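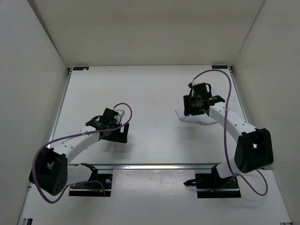
2023-06-27, Cell 2, Praltent project

Continued with the cloth task today. Plan was 40 good episodes before the evening, we have 23. The reasons are written below so that I don't have to remember them in August when the training starts.

Setup in the morning. Both arms homed without complaint. The left one still has a small play in the wrist, I can feel it when I hold the gripper by hand and turn. It is not worse than last week. I didn't open it. I put new cable ties on both forearms, near the wrist end. The purple cables now have a bigger loop at the elbow than before, and the arm can fold back completely without pulling on the connector. On the right side the loop is maybe too generous. If somebody sees it touch the cloth during an episode, please mark the episode and don't keep it.

About the cloth. The white one is thin and it is almost the same color as the table. For the operator this is tiring, the near edge is hard to find on the monitor and one grips too deep or grips only air. I was thinking to change to the blue cloth from Hudec, but the agreement with Andthorpe says the white cloth must be at least a part of the set. So I keep it, and we do the blue one after. I moved the desk lamp behind the operator chair and the reflection in the middle of the table became a little weaker, but it did not go away. A matte sheet on the table would be the right solution. Not ordered yet.

Episodes. Start position: cloth flat on the right half, one corner pointing to the left, both grippers open above the table. The right gripper takes the far edge, the left takes the left corner, lift, fold once, release, return both arms to start. I changed the starting angle of the cloth by hand between episodes. Of those I threw away:
– 7 where the right fingers pushed the cloth and made a wrinkle before the grip
– a few where I released the left side too early (my fault, the pedal is sensitive)
– one where the recording stopped alone, the disk warning came too late

I did not throw away the episodes with a second try at the grip. We discussed this already and I still think the model should see how to recover. They have the tag "retry" in the log, so it is easy to take them out if the first training looks strange.

Total for the cloth task is now 728 episodes, with the ones made in Cloltusmont. Those have another lamp position and a slower operator, so I would not mix them blindly. First train without them, then with them, and compare.

Time delay between the leader arms and the followers felt normal. After lunch the left arm was jumping slightly at the first movement of each episode. I restarted the controller and it was gone. I have no explanation – if it comes again, save the joint log before you restart, I forgot to do it.

For tomorrow:
Empty the recording disk first thing.
Wipe the table, there are specks and smudges on it again.
Shorten the right cable loop a bit.
17 more episodes with white, then start with blue.
Ask about the matte sheet.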